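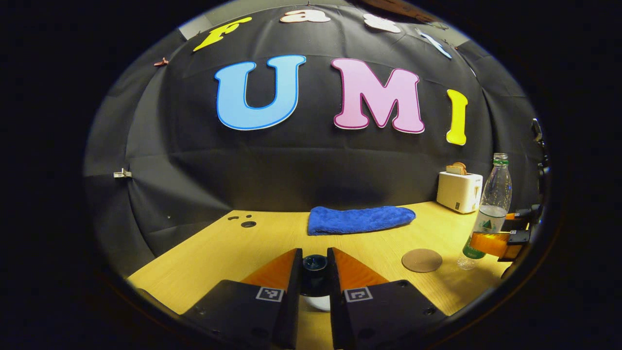 By the time the doors open on a trade show, the people who built it are usually asleep in a motel out by the highway. Rhodri Parry has spent most of his working life on that schedule, and he wouldn't trade it. He runs the install crew at Vandlow, a stand-building outfit that started in a rented garage and now handles shows up and down the coast, and when I met him at the loading dock on Monday he'd already been up since four with a thermos of tea and a floor plan folded into eighths.

The job that week was Ventura, the spring homewares fair, with 3963 square feet of carpet to lay before anyone could so much as stand a wall up. "Carpet first, always," he told me, and then spent a good ten minutes (I didn't mind at all) on the colour of grey that hides boot marks and the one that doesn't.

His crew is five people, most of them cross-trained. Michalis Tsakiris came over from theatre and does the lighting, and he still calls the aisle "the house". He'd hung a row of warm lamps over the Stidia booth, a ceramics maker on its third show, and was up the ladder again moving one a hand's width to the left - the glaze looked green, he said, and it was meant to be blue.

Freight is the part that keeps Parry awake. A crate bound for the Sistport hall once went to the wrong terminal, and the replacement panels cost $1677 and a very long drive through the snow. He labels all six sides now.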